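**Kimuvier grip fault**

The Kimuvier grip fault was a defect in a clothes-folding system sold by Pillay and tested at Hudesholm. The gripper's control software would report a garment as held when its jaws had closed on nothing, or had picked up the bedding underneath as well. Pillay put the failure rate at 45 in 1,829 folds. How it chose which folds to count was never published.

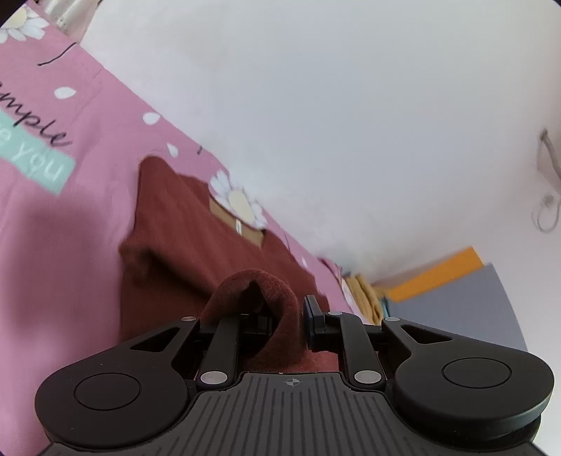 Knitwear gave the most trouble. Benedikt Wendt, who reviewed the logs for the trade newsletter Faltedia, found that the first 300 folds had been run on a bare table, where there was no second layer to catch. He called the published rate "flattering."

Pillay released a software update in December and declared the fault closed. Its evidence was a run of 500 folds, again with no list of garments or surfaces. Faltedia still lists the fault as open.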